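To: cell-maintenance list
From: Equipment Office, Skuvthorpe
Subject: Re: Cable slack and finger wear on the two-arm dish cell

Colleagues,

The Equipment Office has reviewed the set-up notes for the dish-rack cell and asks that all sites running the two-arm layout adopt them. Both bases are fixed to the front bar. The purple cable on each arm is to be left in a full loop outside the arm, with enough slack for both grippers to meet over the rack. Cable ties are not to be used above the elbow.

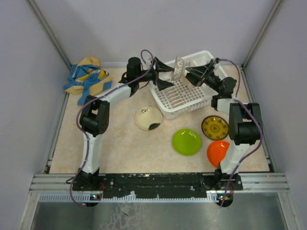

Dredstead asks whether the 2,000-cycle inspection applies to both arms or only to the one that does most of the lifting. The last inspection there was logged at 2,006 cycles, and the site would like to know if that is acceptable.

The inspection applies to both arms, and the Dredstead entry is accepted. The fingers are the part most likely to need attention. Inspect the inner edge and the face of each finger for chips, and record any worn patch on the wear sheet even where the grip still passes the pull test.
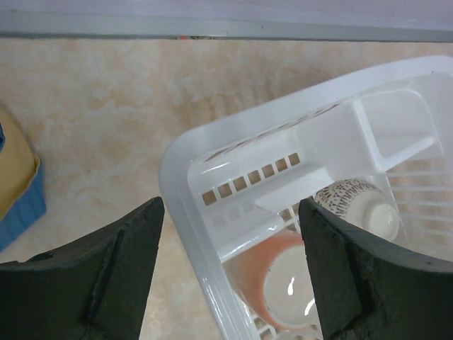 Wrist view over the rack, fingers open. Note the chipped patch on the face of the right finger.

Rack position should be confirmed after any finger change. The rack need not be square to the back wall, but both arms must reach the plate slots and the cups without either elbow coming near its stop. Where a plate stands upright in the slots, bring the fingers in slowly on the first pass and check the clearance on the wrist camera.
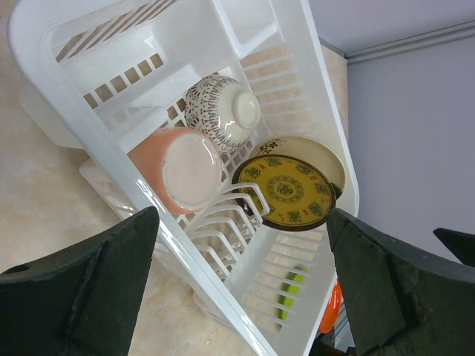
Wrist view with cup, bowl and plates in the rack. Right fingertip beside the yellow saucer.

Replacement fingers are held at Kasville and are issued in sets of 2. Requests received by Wednesday will go out with the Ansari shipment.

Regards,
Equipment Office

> Earlier message, Kasville site:
> We have had 3 stoppages on the left arm this month, all
> logged as cable drag at the wrist. The cable had been tied
> back to the upper link. Could the Office please advise on
> the approved routing and on how often the fingers should
> be inspected?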